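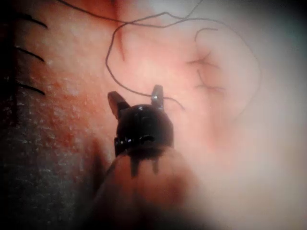
Anetti, October

Mirier: suturing recordings and the equipment budget that goes with them

README, second version

Welcome, and thank you for taking the time to open this file before the spreadsheets. Mirier is a collection of suturing recordings made with surgical robot instruments on tissue, kept side by side with the purchase and wear records for everything used to make them. We put the two together after a good many letters from groups who liked the recordings but really wanted to know what it would cost to set up something similar, and what they ought to buy first. If you are one of those people, please start with the budget folder and come back to the recordings afterwards with a cup of tea.

What is in the collection

There are 206 recordings, each covering one attempt at a closure or part of one. Every recording has an overview picture stream and a close one from the instrument side, plus a short text note by whoever was at the controls. The notes vary a great deal in length (some of us are chattier than others, and I include myself) and we have left them as they were written, spelling and all.

The budget folder, which we call Elline after the shared drive it grew up on, holds three tables. Purchases lists each item with its price and delivery time. Wear records when an instrument was put into use and when it was set aside. Wishes is exactly what it sounds like, a list of things we would buy if the money came through, and it is the one people seem to enjoy most!

Planning for instruments

Our first budget treated the instruments as a single purchase, like a table or a lamp, and that was our biggest mistake by a long way. They belong under running costs. Jaws that grip curved needles all day lose their bite, and a pair that still opens and closes nicely can let a needle turn at just the wrong moment. We now keep a spare for each side in the cupboard and order the next one as soon as a spare goes into service – waiting until the cupboard is bare cost us most of a spring.
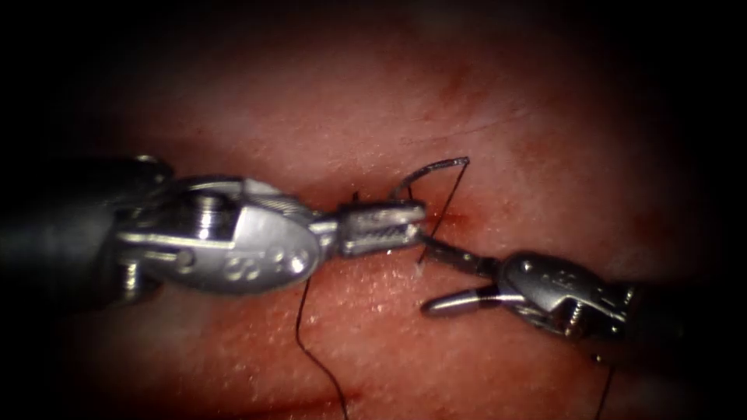
Two-handed work also uses up more than one-handed work, and the costing should say so. Passing a needle asks a lot of both instruments, and the wear table suggests they don't age at the same pace, so please don't assume you can order them in matched pairs for ever. Put them on separate lines. It makes the sheet longer and rather duller to read, but you will be glad of it at renewal time.

Thread and needles

We ordered 772 packs of suture over the period covered and had used 709 of them when this version was put together. That sounds tidy, but the first order was far too small and the last one far too generous. New operators get through thread quickly while they learn to manage the loose lengths, so if you have people starting, budget by person and not by recording.

Light and cameras

Wet surfaces shine, and the close view suffers more than the overview. We would set aside money for adjustable lighting before spending anything on a better camera. Lachlan Shearer, who kept our books for the first year, argued for this from the beginning and was overruled, and the purchases table shows the result quite plainly under "camera, second".

Delivery times

The slowest order took 58 days from signature to door. It came through Skjelbred, our usual supplier, who were perfectly pleasant about it and had warned us. Please plan around your slowest item and leave room for customs.

Known gaps

Staff time isn't costed anywhere. Repairs done in-house appear in the wear table with no price against them. Prices are as paid, without adjustment for later rises, and two early invoices are missing altogether, so the totals for that stretch come out a little low.

Using and citing

You are welcome to use the recordings and tables for research and for planning. Please cite Mirier by name and version. Corrections to the Elline tables are very gladly received – do send the table name and the row along with your note.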